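Narkska Fold Kit
Two-arm cloth handling cell, lab version

Overview
Specs
What's in the box
Downloads
Contact

The Narkska Fold Kit is the same cell we used for the towel work, sold as a set. Two overhead arms, two grippers, the table, the control box, and the training code. For labs that want to repeat our result or beat it. Not a laundry machine, please don't buy it for a hotel.

Ships with the Gradex policy already loaded. You can run it on day one and swap it out on day two.

What the method does

Most cloth policies learn the whole fold in one go. Long demos, lots of them, and the policy drifts near the end. Gradex splits the demo at every regrasp and grades each piece on its own. Good pieces stay in the training set even if the rest of the demo was a mess. So a run where the second fold went wrong still gives you a usable first fold.

Danuta Bednarek wrote the grading part, Radosław Zawadzka did the controller. Both answer email, slowly.

We trained on 2,000 graded pieces, all terry towels, teleoperated. Fold order is fixed: long edge first, then the short one. Same table height the whole time – change the height and you will need to recalibrate, see the setup sheet.

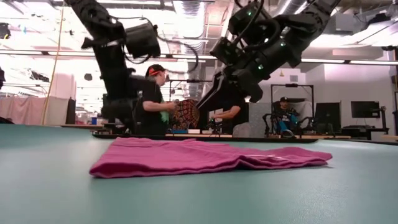
Corner finding is still the weak spot. If a corner is tucked under, the policy will lift the nearest edge, shake, and look again. It gets 3 tries and then stops and waits for you. Thin cloth is worse than thick. Printed fabric we have only started on and there is no released checkpoint for it yet, so don't ask for one before May.

What we compared

Same demos, whole-run training vs. graded pieces. Graded came out ahead on the second fold, which is where the old policy kept losing the edge. On the first fold no real diference. Full tables and the failed runs are in the Wysocka report, linked under Downloads. Read the failed runs first, they are more use.

What's in the box

Arms, pair, with ceiling mount plates
Grippers, pair, soft pads fitted
Spare pads, one set
Control box and cables
Table top, matte finish (legs not included)
Training code, grading tool, towel checkpoint
Setup sheet, printed

Not in the box: workstation, monitors, ceiling bolts. Bolts depend on your beams. Get somebody qualified to look at the beams.

Before you order

Check ceiling height. Check you can route cables down both arms without them crossing over the table, we lost a week to that. Matte table only – shiny tops confuse the edge detector. Towels should be a diferent color from the table, plain is best to start with.

Lead time depends on the arms, ask for a current date. Sold and supported by Flelton. Quotes go out in writing, universities pay the lab price.

Page updated 2024-02-12. Older kits can use the new checkpoint, just update the control box first and redo the gripper zero.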